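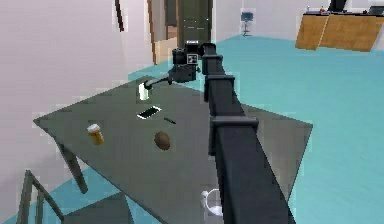

Brastow, 1 September 2022

Right, notes on the candidate list work before I forget what I did. The Melar provincial party handed us its list for the legislative vote late last night, as a scan of course, and I've spent most of today turning it into something the rest of you can search. The Halliday sheet has the clean version now. Please don't edit the old one, I've left it there only so we can check spellings!

Main thing I noticed - the outgoing governor isn't standing for anything. I'd half expected a seat in the upper chamber (we all had, going by the bets on the whiteboard), but no. What we get is a list stuffed with people from the old cabinet office. I've tagged 7 of them as close allies, using the rule we agreed in January: two years or more on the governor's staff, or a family tie. The family tie part is still fuzzy. Does a brother-in-law count? I've said yes for now and put a query next to the row.

Then the speeches. I ran 700 through Fulero and 675 came out with a usable speaker and date. The other 25 are mostly committee sessions where the clerk wrote "the member" all the way down the page, so those will have to be done by hand. I did 6 before lunch and gave up, my eyes were going.

Bit of a muddle over district names too. Melar redrew its southern boundary after the last vote and kept the old name for the smaller half, so anything we compare across the two elections is comparing different voters. I've added a column for it. It's ugly but it works, and I'd sooner have ugly than find out in the write-up.

Still to do: chase the opposition list, settle the brother-in-law question, redo the turnout chart with the new boundary. Oh, and the scanner upstairs is eating pages again - use the one by the stairs.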